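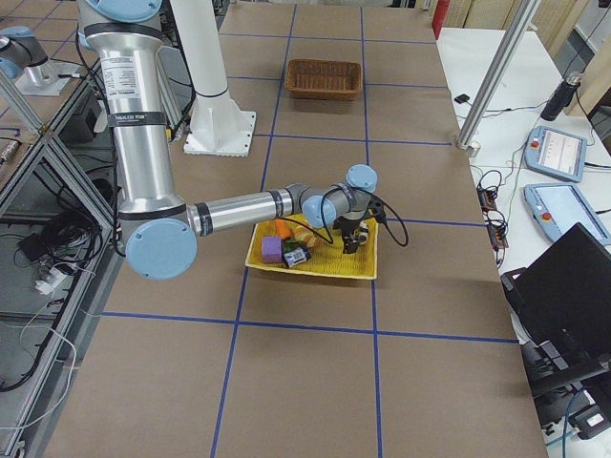 Well, we stayed up. I've had a few days to calm down and my voice has nearly come back, so I can finally write this without using capital letters for everything. Oselport went to Trostgate on the last day needing a point, got the point in the ugliest way you can imagine, and will be in the same division again next season. I'll take it!

If you weren't there (and going by the queue for the pies, most of you were), the first half was dreadful. We couldn't keep the ball, the wind was blowing straight into our goal, and Trostgate scored after 10 minutes from a corner that should have been cleared twice. I said some things about our back four that I'd like to withdraw. The lad next to me had his scarf over his face from then until the break.

Then Gladys Sang moved Cordeiro out to the left, which plenty of us have been asking for since December, and the whole match changed. He'd spent months stuck behind the striker with his back to goal, getting kicked. Out wide he had grass in front of him and a full-back on a yellow card, and he went past him again and again. The equaliser came from one of those runs, a low cross that took a nick off somebody's shin and went in at the near post. The club has given it to Cordeiro. I think it was an own goal, but I'm not going to be the one to tell him.

The last twenty minutes were horrible. Trostgate hit the bar, we had one cleared off the line, and our keeper booted everything as far as he could, including one that went over the stand and into the car park. When the whistle went I hugged a man I've been cross with for years over a raffle.

I do want to say something about the season as a whole, though, as I don't think one good half of football should let everyone off. We finished with 27 goals, and that isn't enough. Too many home games were over by half-time, and the away form after Christmas was grim (Ganedia in the sleet, anyone?). Gladys took over a squad that had forgotten how to pass, and she's been patient with it, but she needs a proper centre-forward and she needs him before pre-season starts. If we begin again with the same front two we'll be having the same conversation next spring.

I'd also like to see more of the youngsters. The two who came on at Trostgate looked frightened for five minutes and then looked like our best players. Give them a run in the cup games, at least.

A few of the older supporters have been comparing this with the escape in 2000, when we won the last three and went up to the clubhouse singing. I was there for that one too, and it was better football, but I was a lot less nervous. I had more hair to pull out as well.

Season tickets go on sale next month and the prices are staying where they are for adults. The away coach list will open once the fixtures are out, so please don't ring the office yet. The end-of-season do is in the clubhouse as usual, bring your own nibbles, and whoever borrowed the big drum after the Trostgate match, could we have it back please.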